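Hi! I'm Italo, and I run the furnished rentals side of Jondbridge. I'm looking for two people to help me put a whole lot of desk lamps, chairs and small tables into apartments this March, and I'd love for at least one of you to be the kind of person who moves a lamp three inches and then moves it back.

We've got 91 apartments at the Cirnen building that need a work corner each. The big furniture is already up there (thank goodness), so what's left is the small stuff: lamps, wastebaskets, power strips, a chair that rolls the way it should. You'd unpack each piece, look it over, plug it in, set it where a person would really want it, and tidy the cord so the next tenant doesn't trip on it.

Lamps are most of the job, so let me talk about lamps. Pick them up by the stem and the shade, please, and put the base down flat before you let go. Keep an eye on the cord while you're at it, they love to wander across the table. If a shade is scratched or a base wobbles, set it aside and write the apartment number on a sticky note. I'd much sooner swap it than hear about it from a tenant!
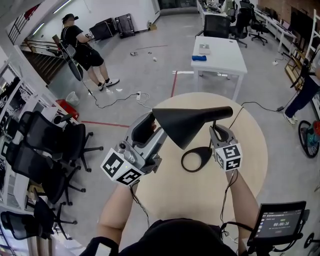 *Black desk lamp with the cone shade, on the round table.*

You don't need experience. You do need to be okay on stairs, fine with being on your feet, and able to lift a boxed office chair with a partner. Bring shoes you can work in. I supply gloves, cord ties and way too much coffee.

Pay is $416 a week, mornings only, for two weeks. There may be more after that over at Fiore, where the rooms are smaller and the closets are, um, interesting, but I can't promise it yet.

To apply, send me a few lines about yourself and tell me about a room you fixed up, even if it was just your own bedroom. No resume needed (I won't be mad if you attach one). You can also leave a note for me at the Gera Street office, second door on the left, buzzer's a little sticky so lean on it.

Italo Benedetti
Jondbridge
Posted February 17, 2026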